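Prosby
Call for participants: household working group on good practice for hand-held gripper recording
Posted Dec 6, 2020

Prosby is looking for people to take part in a working group that will test and revise our draft good practice rules for recording household tasks with hand-held grippers. The recordings are used to train home robots. The work is paid, part-time and done mostly in your own home. No technical background is needed.

Background

The draft rules were written in our Edet office and tried out by our own staff in a single test kitchen. They run to 40 clauses. Most deal with ordinary matters: how to hold the grippers, when to start a task again, what must be put away before recording begins, and what to do if someone walks into the room. We now want them read and used by people who clear tables, wash up and fold clothes in real homes, with real furniture in the way.

The group's comments will go into the second version, which our partner firms Onum and Rolledero have agreed to follow for their own home recordings.

What you will do

You will attend one training session, online or in Edet, lasting 3 hours. After that you will record short tasks at home using a pair of grippers that we lend you. The tasks are set each week. Early ones include moving bowls and plates on a table, wiping a surface, and putting packets on a shelf. Later ones use both hands together.

For each batch of tasks you will fill in a form saying which clauses you followed, which you could not follow, and which you did not understand. Please be blunt on the form. A clause that people skip because it is awkward needs rewriting, and we can only find those if they are reported.

You will also join a group call every second week. Calls are held in the evening and are not recorded.

Rules that apply from the start

Some parts of the draft are fixed and will not be changed by the group:

Every adult living in the home must sign the consent form before the first recording. Children must be out of the room.

Letters, bank cards, medicine labels and family photographs must be out of view. Screens must be switched off.

No knives, glass, hot liquids or lit hobs may be used in any task.

Finger pads must be cleaned before and after any task involving food or used dishes. Worn pads must be replaced. We supply spares.

Stop if your wrists or thumbs hurt. Take a break after 40 minutes of recording, even if you feel fine.

You may ask for any recording to be deleted, without giving a reason. Requests made before the data is passed to a partner are carried out in full. Requests made later are passed on to the partner, who must confirm deletion in writing.

Who can apply

You must be 18 or over and have a table you can work at and enough floor space to stand and move safely beside it. We do not want tidy show homes only. Small rooms, shared flats and busy family homes are all welcome, and we will try to choose a mix. Left-handed people are especially encouraged to apply, as the draft was written by right-handed staff. If you have limited grip strength, please tell us and we will talk through which tasks would suit you.

Payment

Participants who finish the full programme receive 2000 pounds, paid in instalments. Anyone who leaves early keeps what they have earned up to that point. The training session is paid separately at 200 pounds. We cover postage for the equipment both ways, and you will not be charged for normal wear.

How to apply

Send a short letter telling us what kind of home you live in, who you share it with, and which household jobs you do most often. A CV is not required. Use the form on the Prosby website or write to the Edet office. Recording starts in March, and successful applicants will receive the draft rules to read before their training session.

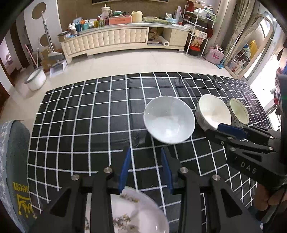
Applicants we cannot place in this group may ask to be kept on the list for the next one. Otherwise, letters and contact details are deleted once places have been filled.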